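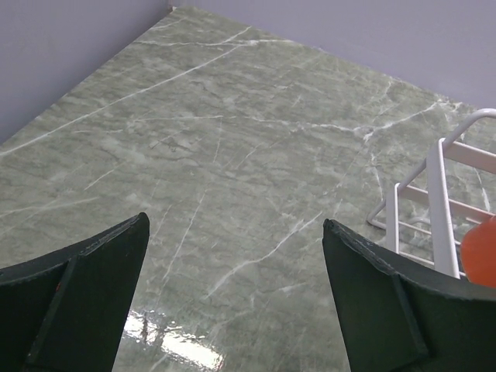 Vasseur refits demonstration kitchen with polished green surface

July 16, 2023 – Vasseur has finished the surface work in the demonstration kitchen on the ground floor of its building, a former dye works dating from 1898. The main work surface is now a green-gray, marble-patterned top with a polished finish and thin white veining. It runs into the corner of the room and meets pale lavender-gray walls on both sides. A white wire rack has been placed on the right.

The refit began in May, when the old tiled counter was taken out and the base units were leveled. The tiles had been laid on a mortar bed of uneven depth, and several joints near the corner had opened. Radka Softić, who drew up the work plan, chose a continuous surface to do away with grout lines in the area used for food preparation.

The walls were skimmed and painted before the top was set. A bead of clear sealant closes the joint where the surface meets the wall. The corner was out of square, so the back edge was scribed on site by Gonçalo Prata of the fitting firm Mokari. The gap left for sealant is 10 mm at its widest point.

Pattern direction was settled before cutting. The veins branch and change direction often, and two layouts were compared on paper at full scale. The one selected lets a long vein cross the surface on a diagonal. "With the other layout the strongest line ended up right at the front edge, where people stand and work," said Prata. "It looked like a crack from a distance."

The polished finish reflects the overhead lighting. Softić said a honed finish had been considered for that reason and set aside after stain tests with coffee, oil and beetroot juice, in which the polished sample wiped clean faster. The ceiling fixtures have been kept. A diffuser will be tried on the one nearest the corner – the order has been placed but no delivery date is confirmed.

Care instructions are posted inside the door. The surface is to be wiped with a damp cloth and a mild, non-abrasive cleaner, then dried. Hot pans go on a trivet. Cutting directly on the top is not allowed, and acidic liquids should be wiped up at once. Small items are to be kept on the wire rack so that the work area can be cleared between sessions.

The cost of the surface work, including removal of the old counter, was 1256 euros over the original estimate. Most of the difference went to leveling the base units. The room can be booked again through Dela Opoku at the front office. Groups that had sessions moved during the work keep their place in the schedule and do not need to apply a second time.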